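Is it worth paying to have navy kitchen doors resprayed, or is "specialist coating" just paint? 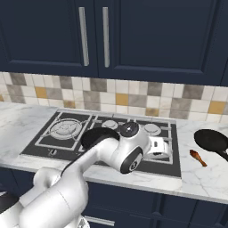
Navy wall cupboards with long bar handles, over a gas hob and white marble

Posted by Hilde Groen

I have dark blue shaker doors, fitted by the previous owners, and they have gone chalky and patchy near the cooker. A man from Brunholm came round and quoted 3,416 for the whole kitchen, doors off, sprayed in their workshop and rehung. He says their coating bonds with the old finish and lasts "a lifetime". He could not tell me whose lifetime, and when I asked for it in writing he started talking about colour swatches.

My neighbour thinks I could do the lot for 700 with a hired sprayer. My sister says leave it alone and wash it properly. I distrust all three of them. Has anyone paid for this and still been pleased a few years on? Same navy again, or is dark always going to look tired? The handles are staying, I like the handles.

Evander Farquharson
14 replies, member since September

Start with the sister. A lot of chalky blue doors are grease with polish on top. Sugar soap, warm water, a soft cloth, then rinse and leave overnight. Do one door only, the worst one. If the patches come back when it dries, the finish has gone and you can think about spending money.

On the quote, "bonds with the old finish" means very little. Everything bonds for a fortnight. What you want to know is whether they sand, what primer goes on, and how many coats. Ask what the doors are made of as well. If they are foil wrapped and the foil is lifting, no paint will hold it down, and a firm that quotes without checking the edges with a fingernail is one I would show out.

I had mine done by Clasell. Decent job on the flat parts, thin inside the grooves of the panels, and it chipped round the bin cupboard within 2 years. They came back once and touched it up. The second time they stopped answering the phone.

As for the hired sprayer, your neighbour can practise on his own kitchen first.

Tretow

just replace the doors?? sprayed mine green with tins from the shed, looks fine from the hall

Wouters

Dark colours do show more. Every fingerprint, every bit of flour, and steam marks if your extractor is feeble. I went from navy to a mid grey and I clean no less, I only notice it less. If you like the blue, keep it.

I'd get another quote and make them put the guarantee on paper, with what it excludes. Mine excluded "areas subject to heat or moisture". In a kitchen. The deposit was 40 per cent and I wouldn't pay that again before seeing a sample door, painted on both sides and left by the kettle for a week.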